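Forward selling barley before harvest, how much is too much?

stubbleend
Got offered a price on spring malting for November movement, min/max contract through Praveo. Never sold more than a third forward before. Neighbour has done nearly the lot already and keeps telling me I'm daft for waiting. 95 acres of it this year, looks alright so far but it's only April. What's everyone else doing?

gatepost_lane
Third is plenty. You don't know what you've got till it's over the weighbridge. We sold two thirds ahead one year, got the nitrogens wrong and half of it went for feed. Still had to make good on the contract. Not doing that again

Jarmila Kuruc
Depends what the contract says about rejections. Some let you deliver feed at a fixed discount, some make you buy in to cover. Read the back page before you decide on tonnage. Praveo sent me two different versions in the same week so dont assume yours matches your neighbours.

stubbleend
Back page is the bit I cant make sense of tbh. Says "default at buyers option". Is that the buy in one?

Jarmila Kuruc
Could be. Ring and ask, get the answer in an email. If they won't put it in writing that tells you something.

oldheadland
All this worrying about selling. Price on the table now is better than my five year average, I've taken it on 3923 tonnes across the group and I'll sleep fine. If it goes up, good luck to those who waited.

gatepost_lane
Easy to say in a group with that much tonnage. One bad field is lost in it. He's got one block of barley and no pool to spread it over.

oldheadland
So join a pool? Nisero are taking members. 8 quid a tonne handling last I looked, yes it stings, but they carry the rejections between them

gatepost_lane
8 a tonne is your profit gone some years. And you wait till the following summer for the last payment. No thanks.

wetclay
Was in Nisero for a bit. Payments were on time, can't fault that. Samples took ages though, 15 days once, with lorries booked. Left when we put our own store up at Dresturside. Storage is the answer not contracts, if you can dry it and hold it you pick your day

oldheadland
And who pays for the store? And the fan running all winter? Seen plenty hold on till spring and sell for less than harvest price.

wetclay
Seen plenty do the other thing as well. Anyway we'd had the floor down years before, only the roof was new

stubbleend
No store here, 2 old bins and a prayer. So its contract or straight off the combine. Leaning to a third on the min/max and leave the rest open. Is it right the maximum on these is only ever a few quid above where we are now?

Jarmila Kuruc
Usually, thats how they pay for the minimum. Work out what the floor is worth to you. If your rent and fert are covered at that price then a third is sensible, maybe go to 40% if the crop looks good in June. Don't let next door decide it.

wetclay
Been sat at the table doing the same sums for our wheat since six this morning, no further on. 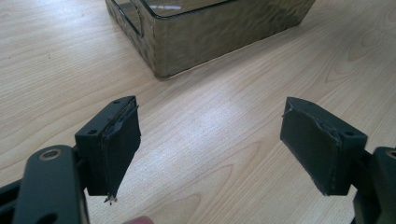
kitchen table, tuesday

gatepost_lane
Wheats a different game, at least feed wheat is feed wheat. What are you being quoted?

wetclay
Nothing I'd repeat. Vaněk's man is meant to be ringing back after dinner, will see if he moves

oldheadland
He won't. Rang him myself, same figure for everybody, and less if you want it collected before October

stubbleend
Right, rang Praveo. It IS the buy in one, but they'll swap it for a fixed discount if I take a pound off the minimum. Sticking at a third and taking the discount version. Neighbour can think what he likes

gatepost_lane
Pound well spent

oldheadland
Pound wasted if it makes the grade. But it's your barley.

Jarmila Kuruc
Get the swapped clause on the actual contract stubbleend, not just a note on the email. And check the nitrogen band while your at it, they narrowed mine

Contact us | Forum rules | © Forum members and contributors | Back to top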